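Work and Automation, Unit 7: The two-arm bench at Flerosell
Course handout, 06/02/2025

Flerosell sells household and gift goods and takes back a large share of what it sends out. Until October all returns were checked by hand at Ponasach, its sorting hall. One bench now has two robot arms, and the staff there have been given new duties.

1. The bench
The arms face each other across a table and can work on one item together. Glassware, flat cases and small pieces share the same surface, so the order of handling matters. 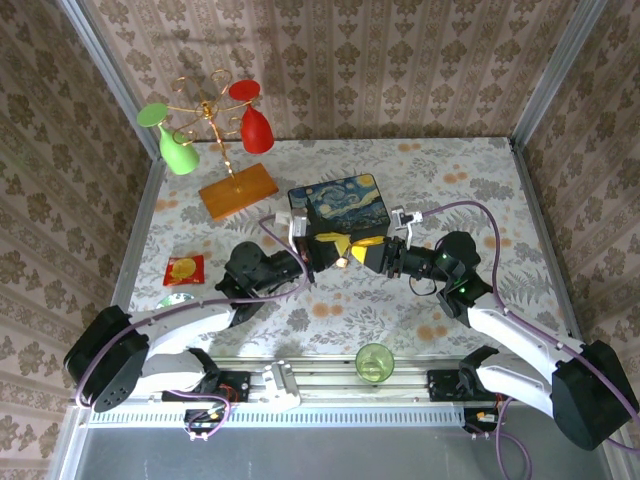

2. What changed for staff
Checkers used to handle more than 500 items a shift. Those on the bench now deal with 90 to 100, mostly ones the arms have failed to grip. The work is lighter on the wrists - and harder on the attention. Figueiredo, the union branch, asked for shorter turns at the bench and got them.

Metal fittings remain a common problem. A narrow loop leaves the fingers little to hold.
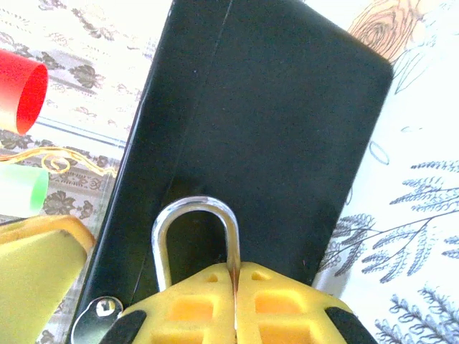 Pay is the second point. The old bonus was tied to speed, and bench staff could no longer earn it. Flerosell replaced it with a flat skill payment after talks run by Gisby, an outside adviser. Staff on the manual benches kept the old bonus, and some still see this as unfair.

3. Judging condition
Scuffs on printed goods are still judged by a person.
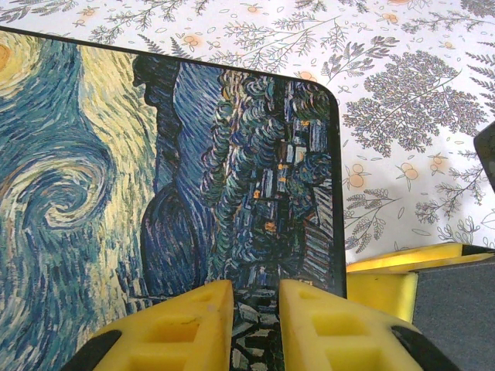

Fig. 3. Gripper fingers beside a board printed with The Starry Night.

For the seminar: read the Gisby summary and note who was consulted before October.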